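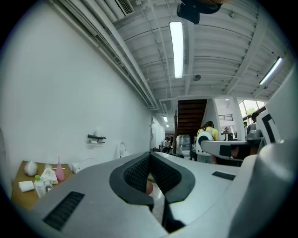

Zewditu Tsegaye asked me last time why we weigh the tortoises at all, when anyone can see they are eating. I'll start with that.

Slide 1. Weight at Gamport
A tortoise can eat every day and still lose weight. The shell hides it. By the time the legs look thin you are weeks behind.

Slide 2. How we do it
Same scales, same keeper if possible, before the morning feed. Upturned bowl on the scales, tortoise on the bowl so the feet can't push off. Write the figure down before you lift the animal. Wondimu Tufa has the spare batteries.

Slide 3. Ejigu
Adult female. 900 grams in May, 653 at the check on 04/02/2021. She was at the food dish every morning in between. (Pause here, let them read the chart.) The vet found a mouth infection on the left side. She was biting the food and dropping most of it. Soft food and treatment for 35 days.

Slide 4. Nandov
Male, same enclosure, almost no change over the same months. Use him to show what a steady line looks like. Skip if short of time.

Slide 5. What we changed
Every tortoise is now weighed every 2 weeks – it was monthly. Leftovers are weighed too. The sheet hangs by the door of the Vavotton house, and the office copy is typed up from it.

Questions. Someone will ask about baths before weighing. Answer: after, as they drink in the bath and it throws the figure out.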